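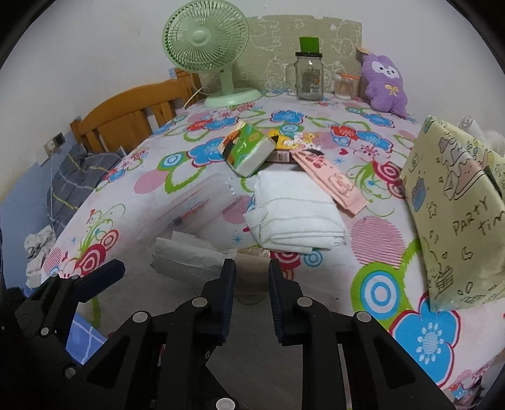

3. Collecting Demonstrations by Hand

3.1 Setting and tasks

The Kevley collection was designed to cover household clearing and sorting on soft surfaces. Earlier work by our group used a table with a plain top, and policies trained on that material performed poorly once the objects were moved to a bed or a sofa. A mattress gives way when it is pressed, bedding slides along with the object, and a printed sheet offers many shapes that resemble things to be picked up. We therefore moved the entire collection into furnished bedrooms and asked operators to work with the bedding that was already in place.

Each episode begins with a spread of small goods on the bed and a spoken or written instruction naming one object and one destination. The destinations used were an open bag, a corner of the mattress, and a folded blanket. The object sets were assembled by the operators themselves from ordinary household items, under the single condition that at least one be soft, one rigid, and one wrapped in thin plastic. No object was given a marker or a tag.

Operators were recruited in Khunthong and Feltell and worked in pairs. One held the gripper while the other read the instruction, watched the clock, and restored the layout between episodes. The pairs changed roles after each block.

3.2 The hand-held gripper

All demonstrations in the main set were recorded with the Clornlow hand tool, a two-finger parallel gripper carried by the operator, with a wide-angle camera mounted behind the fingers. The fingers remain in view throughout an episode. Figure 2 gives the view from this camera during work on a bed: the two fingers stand open at the bottom of the picture, with their ribbed pads facing each other, and the goods lie beyond them on a sheet printed with flowers and circles. The dark rounding at the corners comes from the lens and is left in the training images.

The tool has no motor. The operator opens and closes the fingers with a squeeze lever, and finger width is recovered from the images afterward. Hand motion is estimated from the same video together with a small motion sensor in the grip. This arrangement allows a person to show a task at close to natural speed, and it removes the need to bring a robot into the home. Its main cost is that nothing prevents the operator from making a movement that the robot arm cannot follow. We return to this point in Section 3.5.

3.3 Instructions given to operators

Operators received a two-page guide and one practice block. The guide asked them to approach each object from the side on which the fingers could close fully, to keep the free hand out of view, and to pause briefly before and after each grasp. It also asked them to leave failed grasps in the recording. If an object slipped, the operator was to try again from the current position without restarting.

Two further rules were added after the pilot. The first concerned flat items. Operators tended to slide a flat package to the edge of the bed and lift it from there, a habit that worked well for people and badly for the arm, whose base is fixed beside the mattress. The revised guide required flat items to be pinched at a raised corner or turned on their side first. The second rule concerned clear plastic. In the pilot, operators pushed loose bags and film aside while reaching for something else, and the resulting episodes taught the policy to sweep the bed before any grasp. Under the revised guide, plastic was to be left where it lay unless the instruction named it.

Talha Hashmi prepared both versions of the guide and reviewed the first block from every pair.

3.4 Composition of the set

The full set contains 3000 episodes. Of these, 600 were held out for testing and were recorded in rooms that do not appear in the training portion. A further 223 episodes were recorded and then rejected, and are excluded from the total. The most common grounds for rejection were loss of tracking when the camera came too close to the sheet, a free hand entering the picture, and an instruction that did not match the object moved.

The level of clutter was left to the operators and varies widely. Figure 2 is representative of the busier layouts. A folded towel tied with green string, a green tissue box tilted on its side, and a small yellow box lie near the middle of the bed, and a pink package with cartoon faces rests partly over a small brown item. A crumpled plastic bag sits directly in front of the fingers. The pale yellow gift bag at the right, lettered "PARTY TIME", is of the type that served as a destination in the bag tasks. Larger goods such as the desk fan and the glass jar stand at the far end by the wall, and were treated as background in tasks of this kind.

Printed bedding proved to be the hardest condition in the set. On a sheet of this type, a round motif in the print may be similar in size and color to a small object, and the cartoon figures on packaging may be repeated in wall coverings or toys elsewhere in the room. We did not ask operators to replace such bedding with plain sheets. A service robot will meet it in ordinary use, and the policy should learn to separate print from object by parallax and shadow as the hand approaches.

3.5 Comparison with remote control

For comparison, 115 additional episodes were recorded by remote control of the robot arm itself. The operator stood in view of the bed and moved a leader arm of the same proportions, which the robot followed. The instructions were the same, and the objects were drawn from the same goods.

Remote control had one clear advantage: every recorded motion was by definition one that the arm could perform. Hand-held recordings required a separate check, in which each path was replayed in simulation and marked where it passed outside the reach of the arm or exceeded its wrist limits. Marked portions were slowed or trimmed. Where the grasp itself fell in a marked portion, the episode was kept for training the visual encoder only.

In other respects the hand tool was preferred. Operators using the leader arm made more cautious approaches, paused in mid-air to judge depth, and often closed the fingers before reaching the object. With soft items the difference was most apparent. A person holding the tool feels the mattress give and eases off; the same person at the leader arm has no such signal and tends to press down until the arm stops. Several operators remarked that they had begun to avoid towels when the choice was theirs - a bias that would be difficult to detect from the recordings alone.

We also found that the two sources differ in camera motion. The hand tool tilts and sways with the wrist, while the robot camera moves in smoother arcs. Training on the hand-held set alone gave a policy that hesitated when the view was too steady. Mixing in the remote-control episodes at a low weight corrected this behavior, and all results reported in Section 4 use the mixed set.

3.6 Limitations

The collection covers beds and a small number of sofas. It contains no episodes recorded in darkness and none with a person or pet on the bed. Operators were adults with no reported difficulty of grip, and the squeeze lever in its present form would be tiring for others. Finger width is estimated less reliably when dark cloth fills the space between the pads, and users of the set should treat these values with care.

Comments (3)

rmk_lab
Is the two-page guide going to be posted? The rule on flat packages would save us a lot of trouble. Our students all drag things to the edge.

Odile
Section 3.5 matches what we saw with a leader arm and folded laundry. Did you try any force feedback at all, even a simple buzz in the handle?

t.w.
Small thing: 3.4 says rejected episodes are excluded from the total, but does the rejected group include the pilot? Could not tell from the text.

Reply | Report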